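Sulwood Station 2 – pre-release build check, Windows version
Build 230, checked 2/19/25 by Malachy Sheehan

Install and first launch

Clean install on a PC with no earlier version – OK
Installer needs 11 GB and says so before it starts copying. It did not check for free space on the second drive. Logged.

Installer signed, no warnings from Windows – OK

Uninstall removes all program files – FAIL
Leaves the cache folder behind. Saved games are kept on purpose, but the cache should go. Same fault as last build.

Download links on the store page point to the Justgate server – OK 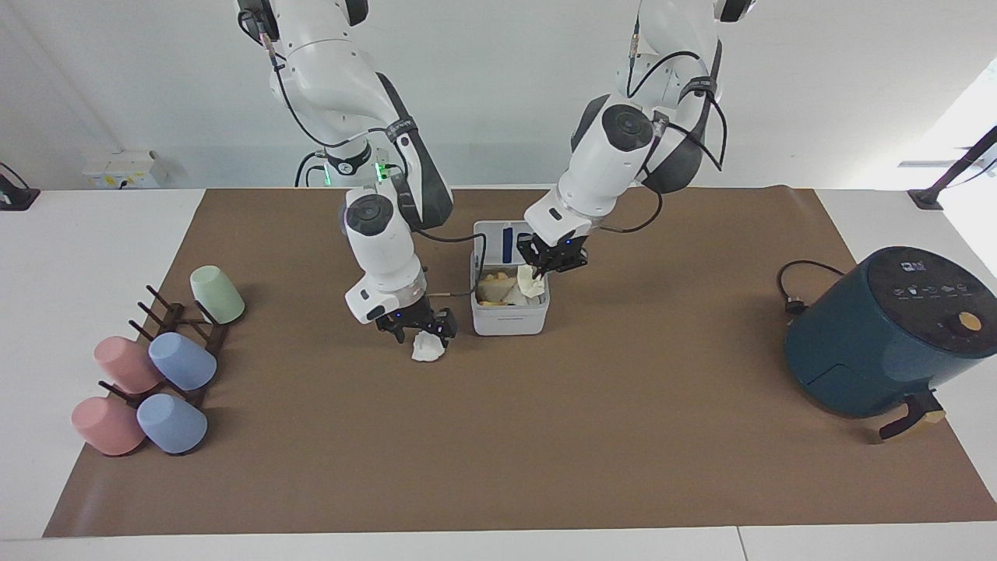

Rallonetti Games – Release Testing

Photosensitivity and comfort

Flash warning shown before the title screen – OK
Stays up for six seconds and can't be skipped on first launch.

Reduced flashing option works in all weather – FAIL
Lightning in the Mabaso harbor map ignores the setting. This one blocks release. Please don't close the ticket until it has been retested in both day and night modes.

Camera shake can be turned off – OK

Text readable at the smallest window size – PASS WITH COMMENT
Budget screen is fine. Tax slider labels overlap in German.

Saved games and stability

Autosave does not overwrite manual saves – OK

Save from build before this one loads – OK
Tested with a town of 400 buildings. Loading is slow but it gets there.

Game closed by force during a save – PASS WITH COMMENT
Old save is intact. The error message still reads "string missing".

Accounts and purchases

Purchase confirmation needs two clicks – OK

Child account cannot open the coin shop – OK
Tried from the main menu, the pause menu and the building panel.

Chat filter on by default – OK

Report player button – NOT TESTED
Server was down. Needs a run before sign-off.

Result: not cleared for release. Two fails and one item open. Send the next build to the usual folder and put the ticket numbers in the notes – the last set came without them and I had to match them up by hand.

M. Sheehan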